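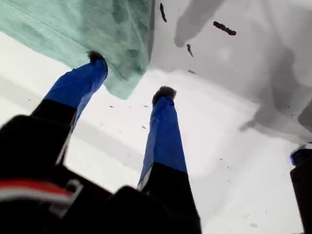
Cloth folding is the everyday job of turning a loose piece of fabric into a flat, tidy shape that stacks, stores or carries well. It covers towels, napkins, shirts, sheets and plain cleaning cloths, and it is a surprisingly rich subject!

Nearly every method begins with finding an edge or a corner. Seams are a great help, as the stitching is usually firmer than the fabric beside it and can be found by touch. A soft, crumpled cloth is first held up so that its own weight pulls out the worst creases, then laid down and smoothed from the middle outward.

Common folds

The half fold brings two opposite edges together. The third fold, a favorite for hand towels, hides both long edges inside. The Vullolia fold – named after the town whose laundry fair draws 4,000 visitors each February – ends with one corner tucked into a pocket, so the bundle can be tossed across a room and stay shut.

Fabric matters a lot. Crisp cotton holds a sharp line, while brushed or stretchy cloth springs open and does better rolled.

See also: Ironing, Linen closet, Napkin folding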